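Stullberg practice

The Stullberg practice (also Stullberg rules, or just "the sheet") is a set of good-practice rules for recording clothes handling with hand-held grippers. The recordings are used to teach robot arms to fold, hang and sort garments. It covers gripper labeling, room setup, how cloth is held, and what gets thrown out. It is not a formal standard – no certification, no mark. Used mostly by small teams working in homes.

Background

First version written by Suqin Shi and Veikko Savolainen as a two-page checklist. Earlier recordings at Stullberg had been made in one lab room, on one table, same light. Arms trained on them did poorly in bedrooms. So the work moved into homes and the checklist grew with it. Tyyne Hämäläinen rewrote it as numbered rules in January. The present version has 73 rules in 6 parts, though part 5 is mostly definitions and gets skipped.

A review of 3,699 recordings by Orvokki Laitinen went into the current text. Most rejected takes fell under two headings: cloth held in only one place when the task called for two, and grippers whose label could not be matched to the log. Both now have there own part.

Scope

Applies to soft garments: trousers, shirts, jackets, hoodies, towels. Bed linen was added later, as an annex. Shoes, belts and anything with a hard frame are out of scope. Also out – wet laundry, which has a separate draft by Sirkka Rissanen, not adopted.

Labels and logs

Every gripper carries a printed code and a number on the front plate. Number goes in the log before the first take, and again after any swap of fingertips. Two grippers used as a pair get logged as a pair, left and right. A label that has worn, peeled or been covered with tape makes the session void until it is replaced. Screws on the plate are checked by hand at the start. No tools needed, just a push.

Holding the cloth

Part 3, the longest. Main points:

Grip fabric, not buttons or zippers.
Two-handed tasks start with both grippers in view.
Lift first, then turn. Not both at once.
Let folds hang as they fall. No smoothing with the free hand.
If a garment slips, finish the take and mark it. Slips are kept.

The rule on slips was argued over. The Praller group wanted them cut; Savolainen held that an arm has to see a bad grip to recover from one. Text sides with Savolainen.

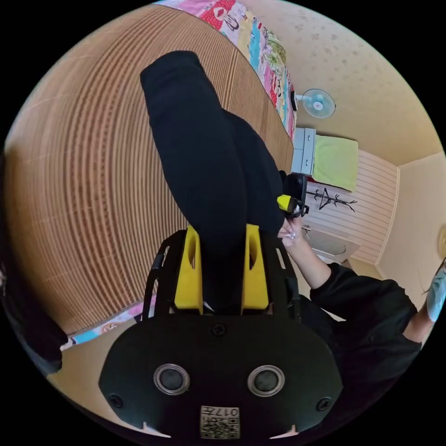 Black garment held with two hand-held grippers over a woven mat.

Surfaces are treated loosely. A bed, mat, table or clean floor will do, so long as the garment can be told apart from it. Dark on dark is discouraged but allowed if the room light is good. Patterned bedding is allowed and even wanted, since plain backgrounds were the fault of the first recordings.

Rooms

Rooms are recorded as found. The operator clears a path to walk and nothing else. Furniture stays, and so do wall hangings. Part 4 asks only that cords be off the floor, that doors be fully open or fully shut, and that the room gets a short written note (floor, light, main furniture). A session in one room ends after 90 minutes, break or no break. Miettinen, which lends grippers to several teams, has a shorter limit of its own and does not say why in its handbook.

Mirrors are the one hard exclusion. Must be covered or turned.

Operators

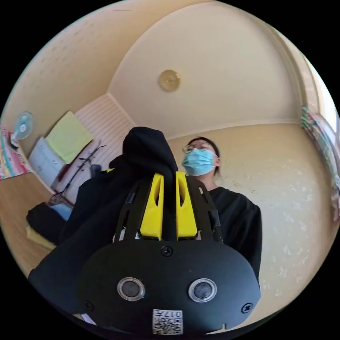 Rules for operators sit in part 2 and are brief. Sleeves to the wrist, plain, no loose cuffs. Eyes on the gripper during a lift, which is the posture taught in the first hour of training. An operator in glasses and a light blue face mask, looking down toward the gripper while a black garment is held up high, is within the rules on all counts; masks and glasses are both allowed, and neither has to be logged. Dark sleeves with dark cloth are allowed too, though the commentary notes that reviewers then take longer to tell arm from garment. Anyone else in the home has to agree beforehand or stay out of the room. Faces are blurred at review unless the operator has signed otherwise.

Review

Each take is watched once at full speed by someone other than the operator. Three outcomes – keep, keep with mark, drop. Dropped takes are stored apart and not erased until the session log is closed. Reviewers do not correct logs themselves, they send them back.

Reception

Taken up in part by Praller, which uses parts 1 to 4 and its own review scheme. Windora, a log-keeping program, follows the numbering of the rules, so rule numbers turn up in its menus even for teams that have never read the sheet. Main criticism is length. Laitinen has said that most operators work from memory of part 3 and she would cut the rest by half. Others find the mirror rule too strict for small bedrooms with fitted closets. A shorter text is in draft, edited by Hämäläinen and Rissanen, and will probaly drop part 5.

See also

Hand-held gripper
Garment folding (robotics)
Session log
Windora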